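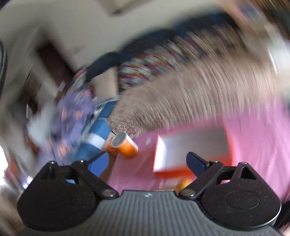

手持夹爪，两侧夹指张开，前方是一只橙色小圆柱体

关于我们

Grastach 是一间做手持夹爪和小型自动化装置的共享工坊，地方不大，会员自己带项目进来，用公共的工作台、工具和打印机把东西做出来。也有不少人平时在家里做，只在需要切料、攻丝或者测试的时候过来。两种做法我们都支持，收费和资料也是按这两种情况分开设计的。

我们从哪里开始

工坊最早是一间租来的车库，两张桌子，一台二手打印机。当时几个人想做一只能夹起日用小物件的夹爪，成品太贵，网上的图纸又大多缺尺寸，于是从连杆开始自己画。第一版用的是薄片夹指，夹方盒子还可以，夹圆的东西就打滑。后来换过几种夹指形状，也换过指垫的材料，改动都记在一本共用的本子上。那本本子现在还放在进门的架子上，新会员可以翻。

搬到现在的地方以后，面积多了一些，分成装配区、打印区和一间隔音的小房间，锯切和打磨都在小房间里做。现有会员 31 人，有做机械的，有写程序的，也有教书的和完全没有工科背景的。

我们做什么

主要的项目叫 Festel，是一只手持的双指夹爪。人握着它做动作，抓取、转动、放下，做熟以后再把同样的结构装到机械臂上。它的图纸、零件清单和装配说明对会员全部开放，可以照着做，也可以改。改过的版本请在文件名后面加上自己的缩写，并写清楚改了哪个孔位或哪根连杆，不然后面的人对不上。

第二个项目叫 Bemex，是配套的台面测试架，用来固定夹爪、重复开合、记录磨损。到目前为止，测试架上单只夹爪最多跑过 4,000 次开合，拆开以后主要的磨损在转轴处，外壳没有问题。目前的做法是在转轴处加垫片，螺丝拧到夹指能顺畅转动、又没有明显晃动为止。Bemex 还在改，暂时不提供整套图纸，有需要的会员可以直接在工坊里使用。

除了这两个项目，会员自己也做别的：自动喂鱼器、窗帘电机、给花盆浇水的小泵、分拣纽扣的转盘。做成了的会留一份说明，没做成的我们也希望留一份，写明卡在哪里。

课程

入门课叫“做一只夹爪”，共 8 次课，每次一个晚上，七点开始。内容依次是读图、打印参数、外壳后处理、连杆与转轴装配、指垫粘接、手持抓取练习、接线、上架测试。课上每 2 人一组，共做一只，结束后可以按成本价再领一套零件回家自己装。

抓取练习那一课不用专门的测试块。我们请学员带家里常见的东西来，瓶子、盒子、小罐子都行，直接放在布面上练。布面会起皱，东西会歪，夹的时候要调整角度，这和光滑的桌面差别很大。动作快慢也要练，转得太快，夹指还没对准就已经碰到旁边的东西。

没有基础可以报名。会用螺丝刀和游标卡尺会轻松一点，不会的话第一次课教。

在家里做的人

在家做的会员占了几乎一半。针对他们，我们整理了一份居家制作清单，列出最少需要哪些工具、哪些工序最好拿到工坊来做、哪些胶水不适合在卧室里用。打印件可以远程下单，工坊打好以后自取或者邮寄。装配过程中遇到问题，把零件拍清楚发过来，注明图纸版本号，一般当天晚上有人回复。

请不要在家里自己改充电电池组。电源部分统一用工坊配好的适配器，这一条没有例外。

分部

Sầm 是我们的第二个点，规模比较小，只有装配台和打印机，没有切割设备。两边会员卡通用，零件库存分开登记。在 Sầm 借的工具请还到 Sầm。

工坊的几条规矩

长头发扎起来，进打磨间戴护目镜。
用完的螺丝按规格放回盒子，分不清规格的放进“待分”那一格。
打印机排队以白板为准，口头说的不算。
公共夹爪用完后检查两侧转轴螺丝，松了就拧紧，裂了就贴红标签。
桌上没写名字的半成品保留到月底，之后拆作备件。

费用和参观

会员分月卡和次卡两种，在家制作为主的人一般买次卡就够。材料按实际用量结算，打印按克计价，价目表贴在打印区墙上，网站上的版本每季度更新一次，以墙上的为准。

想先看看再决定的，可以在开放时间过来，下午两点到晚上九点，不用预约，进门登记即可。团体参观和学校合作请提前写信，说明人数、年龄和想看的内容。工坊八月停课整理设备，期间零件邮寄照常。

联系方式见页面底部。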